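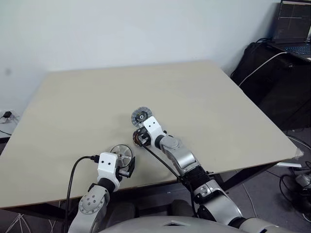 Home · Files · Parts · Changes · Contact

# Motor and Disc Bench Set

Last updated August, Justov workshop notes

This folder holds the bench records for small motor parts: spoked discs, toothed outer rings and wound motor parts with copper windings. The records cover sorting the parts, matching them and putting them together by hand size and fit. They were made for people who build or repair small drives and want a plain list of what goes with what.

## What is in the folder

- `parts.csv` — one row per part
- `pairs.csv` — which disc was tried with which motor part
- `pictures/` — 2000 pictures of the bench
- `notes/` — text notes, one file per working session

Of the 2000 pictures, 1570 have a matching row in `pairs.csv`. The rest show parts being moved or set down between tries and have no row of their own.

## Parts

The parts come from 4 batches, all bought through Correia as mixed stock. Batch names are in the `batch` column.

**Discs.** Spoked, with a central hub. Finish is given as `pale` or `grey`. Some have a serrated outer ring and some are plain at the edge. Use the `edge` column for this and don't go by the finish.

**Motor parts.** Round, dark, with windings showing at the rim. We list outer width, hub width and the state of the windings. A part with a nicked winding is marked `N` and should not be powered.

**Loose hubs.** A few hubs came without discs. They are in `parts.csv` but never appear in `pairs.csv`.

## How parts are laid out

Work is done on a large beige table against a white wall. Parts go straight on the table top, with no mat or tray. A mat was used in the first batch and the teeth kept catching in it, so those pictures were dropped.

Discs may lie flat or stand on edge. Both are normal and the `pose` column says which. If a disc fell over during a try, the pose given is the one it started in.

## Columns in pairs.csv

- `pair_id` — number, not reused
- `disc_id`, `motor_id` — as in `parts.csv`
- `fit` — `loose`, `good` or `tight`
- `turns` — `yes` if the disc turned freely once seated, otherwise `no`
- `remarks` — free text, often blank

Fit was judged by feel by 2 people. Where they disagreed, the tighter word was kept. We did not measure force.

## Known problems

The pale discs in the Urnness batch are hard to tell apart in pictures. Check the hub width before you rely on a match.

Batch three has some rows where `disc_id` and `motor_id` are swapped. Most have been put right. If a hub width looks far too large, try reading the two the other way round.

Light on the table changes through the day — the afternoon pictures have longer shadows behind standing discs.

## Use

Free to use for teaching, repair and research. Please keep this file with the folder if you pass it on. The Carnix naming scheme for parts is kept as it was in the old lists, so older spreadsheets should still open against it.

Corrections go to the parts desk at Justov. Give the `pair_id` and the column.

Contact · © Justov workshop · Back to top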